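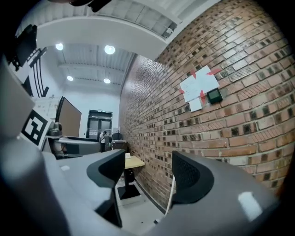 So I've been using the Trarnwood aftercare balm on my new forearm piece since November and I have opinions! I'm five tattoos in at this point and I've put pretty much everything on them over the years, from fancy sticks to the plain unscented lotion everybody's mom has in the bathroom.

The new one is a fern that wraps from my wrist to just under the elbow, done by Zamfira Pop at Skilport (go see her if you like fine line work, her leaves are unreal). She handed me a sample of the balm on my way out, and I liked it enough to order the full tin the same night.

First thing – the texture. It's firm in the tin, kind of like cold butter, and you have to warm it up between your fingers before it goes anywhere. I found that annoying for the first couple of mornings and then I got used to it. Once it melts you need way less than you think. I slathered it on like sunscreen the first time and ended up with a shiny sleeve and a greasy steering wheel, so learn from me and start with a pea-sized dab.

The smell is very faint, a little waxy, gone in a minute. I get headaches from anything with lavender in it, so this was a big plus for me. My old standby was the Stusum cream, which soaks in faster but has that spa smell that hangs around all day (my friend Leif loves it, he can have mine).

How did it heal? Really nicely. The flaky stage started on day 5 and I was itchy for a few days, same as always, but the balm took the edge off and I never got those thick scabs I had with my ankle piece. The thin lines at the tips of the leaves stayed crisp. Some of that is Zamfira being good at her job, obviously, so I'm not going to hand a tin of balm all the credit.

Now the stuff I didn't love. The lid! It's a press-on lid with no lip, and with slippery hands it's nearly impossible to get off. I ended up leaving it loose on the bathroom shelf, and then of course it got dust in it. A twist top would fix this completely. It also stains a bit, so keep it away from your good pillowcases. I slept in an old long-sleeve tee for 2 weeks and that worked fine.

I still use it now that everything's healed, mostly before going out, when I want the black to look fresh. It does that better than the Stusum, with less shine once it settles. Would I buy it again? Yes, and I already have a second tin in the drawer. If they ever sell it in a squeeze tube I'm getting that one instead.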